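From: Danish Farooqui
To: grippers list
Date: 6th July
Subject: Re: parallel jaw vs. linked fingers on soft stuff

Tanveer Malik wrote:
> We ran the flat parallel jaw on towels all spring and I see no reason
> to change. The linked-finger unit has twice the parts and three times
> the opinions attached to it. Has anyone put both on real clothes, in
> a real room, and written down what happened? I don't count the foam
> blocks Razia keeps in her drawer.

Tanveer, I have, so you may now find something else to object to.

Same handle, same person holding it, 500 grasps with each set of fingers. Razia Butt did the holding and I did the writing down, a fair split given whose wrist is younger. We used the Losinum handle for both, with the fingers swapped at the halfway point and the trigger spring left alone. Items were sweaters, T-shirts, pillowcases and one pair of jeans that I'd like never to meet again.

The approach we settled on was fingertips first, jaws open only a narrow gap, coming in just over the knit by the collar. Razia wanted to start wider. We tried wider. She got a handful of bedsheet along with the sweater and has since come around to my view, or at least stopped sighing at it.
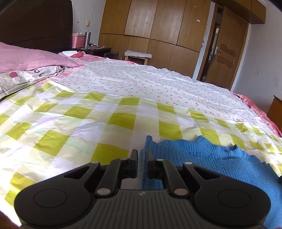
1. Picking up one layer

Linked fingers win on ribbed knits. The collar gives the tips something to bite, and they close on it without shoving the rest of the garment away. The parallel jaw pushed a little wave of cloth ahead of it and then grabbed the wave. On flat cotton I could not tell them apart, and neither could the log.

2. Picking up the bedding by mistake

Parallel jaw, 14 times. Linked fingers, 12. Please don't build a paper on that.

3. Wear

The linked set had some play in one pivot by the end. I tightened it, and it was fine until it wasn't. Ese Briggs has a theory about thread locker — she has had it since October — and I'll let her post it herself.

4. Controller

I left the Nghiêm board on its stock settings for both. Zhuoran Jia thinks the close speed is too high for the linked set and he's probably right, but if I changed it I'd have had to redo the first half, and I like my weekends.

So for clothes I'd pick the linked fingers, and for your towels I'd leave well alone. If somebody at the Usville bench has the longer tips, I'd gladly borrow them for a week. I will pay postage one way.

The raw log is 1369 lines, most of them my spelling. Ask and I'll send it.

Danish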